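Drumwood > Help > Laundry and linen FAQ

Print this page | E-mail this page

Wash Drop-off Pickup Prices Contact

Quick answers while we rewrite the long version. Prices are at the counter and on the tag.

What do you take?
Clothes, sheets, towels, doona covers. Woollens too – keep them in a separate bag please. 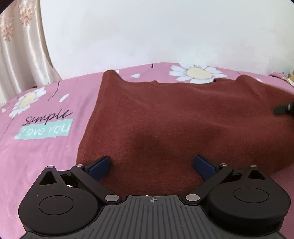
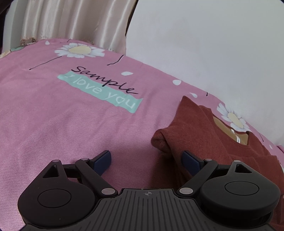 No leather, no suede, no pet bedding. Sorry.

Do coloured sheets go in with whites?
No. Sorted by colour first, always. If you want something washed on its own write ALONE on the tag, it's $2 extra.

Will my jumper shrink?
Wool goes on cold, gentle spin, dried flat. Label fallen off? Tell us what it's made of, or we treat it as wool.

How long does it take?
Next day if it's in by noon. Woollens one more day for drying. Doonas longer in August, everyone brings them in at once.

What powder do you use?
Stakell unscented, 600 g box, same one we sell out front. Dinach softener only if you tick the box. We dont use it on towels.

Can you get a stain out?
Depends on the stain. Point it out when you drop off and don't put it through a hot dryer at home first. Old oil marks – maybe. Ink, less likely.

Something came back that isn't mine
Bring it in with your tag. Ask for Catalina Núñez, she keeps the lost shelf. Unclaimed things stay there 200 days.

Do you mend?
Buttons and hems in house. Knitwear repairs go out to Rimkutė, so allow extra time and ask for a qoute first.

Can I pay on pickup?
Yes, card or cash. Accounts pay monthly.

Where do I park?
Behind the shop, off the lane. Not in the bakery's spots, they will tow you.

Last updated November 3, 2023

Print this page | E-mail this page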